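Trarstead Film Archive open day: visit notes

The archive opened its storage and repair rooms to the public on July 24, 2025. The program had four stops, and groups were let in at fixed times. I took the second tour, led by Younes Ragab, who handles the horror and science fiction holdings.

Stop 1: Cold storage

The vault holds prints, negatives and magnetic sound reels on separate shelving. Acetate stock with signs of vinegar syndrome is kept in its own room with separate air handling. The largest single deposit is from Nyitrai, a small studio that made low-budget monster pictures and closed when its lab bills came due. Of its 37 features, 22 survive in complete form. The others exist as trailers, single reels or sound only.

Stop 2: Inspection bench

Ragab wound through a reel of "Bruvik," a vampire picture shot on 16mm and blown up to 35mm for release. Splices were checked by hand and edge codes logged to a spreadsheet. Shrinkage is measured at the head, middle and tail of each reel - a print over the limit goes to the scanner and is not projected again.

Stop 3: Costume and paper collection

Costumes came in with the Nyitrai deposit and are cataloged by production, then by performer. Tags and labels stay on the garments, as they are often the only link to a rental house. Black clothing is the hardest to match to a title, given how many of these films put the host, the count and the undertaker in much the same outfit.

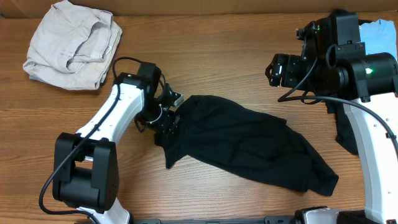
Stop 4: Screening room

The tour ended with two reels of "Nondurberg," scanned at 4K from the camera negative. Grain was left alone. The day-for-night shots have been regraded using a lab timing sheet, and they are now dark enough to pass. The sound is still from an optical track and has noticeable hiss in the quiet passages.

The full restoration is due to play in October. Seating is limited and tickets are sold at the front desk only.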